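Notebook, kitchen workshop, Floldale
Wed 17 May
Written by Iulian Ene, for me and for whoever takes the bench next

Started with the wooden things. Solomiia left me a note yesterday that the lids are going gray at the rim again and that one of them smells of onion. She is right about the smell. I washed all of them by hand with warm water and very little soap, wiped them, and stood them on their edges on the rack by the window. Please do not lay them flat to dry. In winter we laid them flat and two of them bent, and now they turn on the jar like a coin on a table.

Oil: I used what was left of the Taltard mineral oil, 40 ml, which was enough for the lids and one side of the big board. The other side must wait for the new bottle. Leokadia says the Grosar board cream is better because it has wax in it and stays on the surface longer. I have no opinion yet. I would like to try the cream on one lid only and the oil on the others, and look at them in June. If somebody has already started such a test, write it in the notebook, I did not find it.

How I did it, so that it is the same next time:
Sand with 300 paper, only along the grain, only where it feels rough.
Wipe the dust with a damp cloth, wait until dry.
Oil with a folded cotton cloth, thin.
Leave 90 minutes, then wipe off what is still shiny.
The knobs need a thin strip of cloth pulled around the bottom, because the oil collects there and becomes sticky.

The groove in the cutting board is the difficult part. Crumbs sit in the corners and the sponge goes over them. I tried a toothpick, then a soft toothbrush, and the toothbrush is better. I put it in the drawer with a piece of green tape on it. It is not for teeth and not for the toaster.

Toaster. I emptied the crumb tray and I was a little ashamed of us. Daryna asked if the slots can be cleaned with compressed air. I think yes, but outside, and with the plug out. The last time I did it inside, it made more work than before. The toaster oven I only wiped on the glass. The inside I leave for a day when I have more patience - it needs the paste and one hour of waiting.

Kettle: descaled with citric acid, two rounds, rinsed three times. The water from the second round was already clear. Taras complained that his tea tasted of lemon, so maybe a fourth rinse is good for sensitive people.

Place of things on the counter. We discussed this on Monday and did not agree, so I write here what I have done and you can move it back. The appliances stay on the left, near the outlet. The things for daily use go in a row along the tiles: squeeze bottle, plate, bowl, crock with the spoon, jars. The board goes in front, in the open part of the counter, and its lid goes on the board. Before, we kept the board standing behind the oven, and I do not like this for wood. The back of the oven is warm, and I think the fine crack in the old board (the Bainbridge one, order 631) came from there. I cannot prove it. Taras thinks it came from the dishwasher, and he says it was not he who put it there.

The marble pattern makes it hard to see oil drops. I found one with my sleeve. After oiling, please wipe the counter two times, once with a dry cloth and once with soap, and look from the side against the light.

Labels: the clear jars still have none. Solomiia wants names and dates on them, Leokadia wants only names. I bought the small white stickers, they are in the envelope under the notebook. Please decide without me, I will accept both.

To buy: board oil, or the cream if Leokadia convinces us. Cotton cloths, the old ones leave threads. Citric acid. A second rack if it fits on the sill, I measured and it is tight.

Open questions for me. How long can a lid stay on the board before it leaves a ring? I saw a pale ring once, after a weekend, but that lid had been washed shortly before. Also I want to know if the handles should get the same oil as the lids, or nothing. They are in the hands the whole day and perhaps the skin does this job already.

Tomorrow I do the second side of the board if the oil arrives, and then the oven with the paste. Daryna has the bench after lunch, so I must be finished by noon.

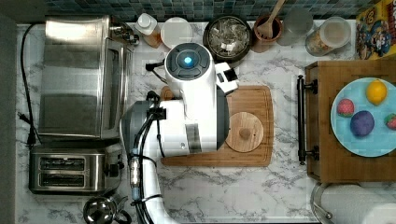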